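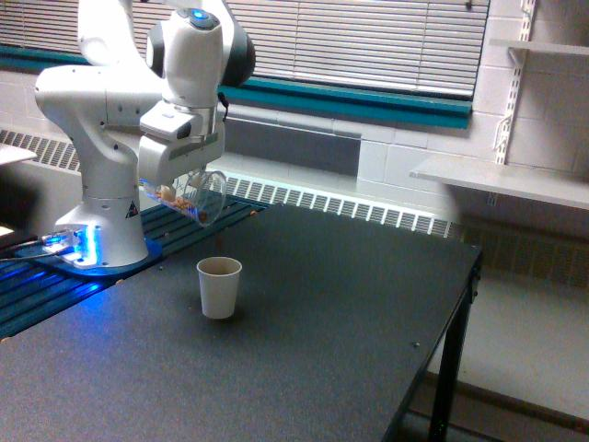
Project report: living with the Fledia arm kit for a term
Harvey Girard

My project was supposed to be about programming a pouring routine. It ended up being at least half about the kit, and my supervisor, Tamás Deák, said I should just write it up that way and treat it as a review. So this is part report and part product review, and I hope whoever gets the kit next year reads it before they open the software.

What we had

The Fledia is a package deal. You get the arm, the two-finger gripper, a controller, a hand pendant and a year of the Trekham software, which is the drag-and-drop program you build your moves in. It's sold here through Kevham, and we had it on their education loan for 18 weeks. I never saw a purchase price in writing (Tamás handled the paperwork), so I can't tell you whether it's good value. I can tell you what it was like to use every day, and mostly I liked it a lot!

Setting up

I'd set aside a whole week for this and needed two afternoons. The arm bolts down, the cable goes in, and the setup wizard walks you through the rest in pretty plain language. The one thing that stumped me was the payload page. It wants the weight and centre of mass of your gripper, and the numbers printed in the kit booklet didn't match the ones already loaded in Trekham. I went with the booklet, the arm stopped sagging when I put it in hand-guiding mode, and I emailed Kevham about it. They wrote back the next morning and said the booklet was right, so cross out the software defaults if you get one of these.

The job

I wanted something that looked easy and wasn't. Picking up a block and putting it down again has been done by every group before me. Pouring dry food from one cup into another seemed like a fair step up, and I could buy my supplies at the grocery store around the corner. I used clear plastic cups for pouring and paper ones for catching, and I tried all sorts of fillings: rice, oats, cereal, puffed wheat, dried lentils, and one very sticky batch of granola I don't recommend to anyone.

Gripping was the first headache. A clear plastic cup is basically nothing. Squeeze it too hard and the rim goes oval, and then everything comes out of one corner. Squeeze it too softly and it slips when you tilt. The gripper has a force setting that goes from 1 to 10 in the software, with no units (why?), and I ended up at 3 for nearly everything. I'd have loved something finer between 2 and 3. I asked Kevham about that too and they said it was "on the list".

Tilting was the second one. My first program just rotated the wrist at one steady speed, and nothing happened for ages, and then the whole lot went over in a lump. Dry stuff sticks together until it doesn't. What worked better was going quickly to a shallow angle, slowing right down, and then creeping through the last bit with a tiny back-and-forth wobble. Trekham doesn't have a wobble block, so I built one out of two short moves inside a loop. It's ugly but it runs.

I also learned to move the whole wrist while tilting, so the lip of the cup stays in the same spot over the catching cup. If you only rotate, the lip swings off to the side and you're sweeping the table again. Trekham lets you shift the tool centre point to wherever you like, so I moved mine from between the fingers to the lip of the cup, and after that the arm pivoted around the lip all by itself. This was my favourite moment of the project. I think I called my mum.

Testing

Once the program had settled I ran 300 pours with cereal and kept a tally in a notebook. I marked each one as clean, crumbs or miss. Crumbs meant anything on the table at all, even one flake. I got a lot more crumbs than I'd hoped for and hardly any misses, and nearly every miss was me putting the catching cup down in the wrong place. I didn't have a camera on the arm, so it only knew where the cup was if I put it where I said I would. A bit of tape on the table would have saved me some grief, and I only thought of that in October, with the testing nearly over.

I'd planned to go up to 2,000 pours to see if the finger pads wore down. I ran out of time and cereal. The pads looked fine to me at the end, but I wouldn't call that a result.

Things I liked

The hand guiding is lovely once the payload is right. You can push the arm around with one hand and save points with the other. The status lights are easy to read from across a room. It's quiet enough to talk over, too.

Things I'd change

The pendant's touch screen is slow and it ignores you if your hands are dusty, and mine were always dusty. The undo button in Trekham only goes back one step. The manual has a whole chapter on palletizing and half a page on the gripper. And please, some units on the force slider!

Compared with the other one

Our lab also has an older Szénási arm, and I ran a cut-down version of my program on it for a few days. It holds its path just as well as far as I could tell, but you write everything out as text and there's no hand guiding, so changing a single point took me forever. If you already know how to code you might not mind. For a student starting from zero I'd pick the Fledia.

For whoever is next

My programs are on the lab drive in the folder called pour_final_2 (ignore pour_final). The wobble loop is in its own file so you can drop it into something else. Weigh your cups before you start, because I didn't and had to redo a chunk of my notes. The dustpan lives behind the door.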